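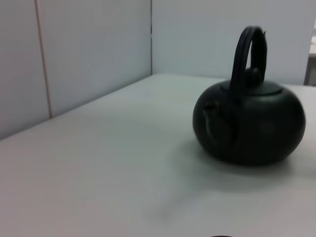

Black teapot with arched handle, from the tableware sample set.

Wureso Tableware Reuse Project
Progress report to the Verbeke Fund
Prepared by Darius Zamfir, 9 July 2022

The second grant payment was meant to get us from collecting used tableware to lending it out. We are collecting. I am less sure about the lending, and I would sooner say so now than in the final report.

To date we have logged 1,134 pieces, mostly plates and cups. Only 54 are teapots. The application promised 80, a number I did not choose and have never seen explained. Ristard, our main donor, sends what it has left over, and what it has left over is saucers. I doubt another letter will change that.

The black pots with a tall handle over the top are the ones borrowers ask to see first. They look good on a plain table. Whether they suit a community lunch is another matter. A fixed arch takes up shelf height, and two of our crates had to be repacked with the divider out so the lids would close. The squat body holds less than people expect, and a short spout wants a slow hand. None of this was in the original selection sheet, which graded items on looks and chips and left pouring out entirely. I have added a pouring check and a line for lid fit.

Matte black also makes inspection slower. Our sorters tell me they can spot a hairline crack in white china from across the table, but with the dark pots they have to run a thumb along the rim and base. We budgeted the same time for both - a mistake, and it accounts for most of the overrun in sorting hours.

The Wultel catalog software is working, in the sense that records go in. Search by color is fine. Search by capacity still returns nothing for almost half the teapots, as the field was left blank at intake. The supplier calls this a training issue. I have asked for the field to be made required.

Spending is within the approved total. Sorting is over its line and transport is under by a similar amount, mainly through fewer deliveries than planned, so I would not count it as a saving.

For August we plan one trial loan to a single hall, with teapots included, and a form for returns and breakages. I do not recommend opening to all borrowers before those forms are back. We also ask the Fund to let us lower the teapot target to 54 and put the remaining purchase money toward taller crates.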